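Ticket 88: Spare finger covers and cable for the two-arm bench, July budget
Opened 5/24/22 by Ntombi Steyn. Status: waiting on quote
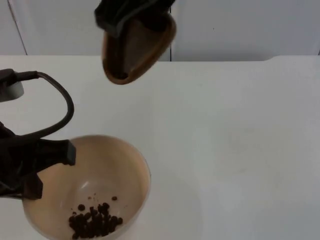
Indrek Avotiņš: Before we order, is this coming out of repairs or new equipment? Repairs has $300 left.

Ntombi Steyn: Repairs. Black covers for both grippers, 3 sets, plus one spare cable for the left arm. Ornine lists the covers at $40 a set. No cable price yet, so I've asked Paner for one.

Indrek Avotiņš: OK. Covers approved. Hold the cable until Paner replies. The second scoop goes on a separate request.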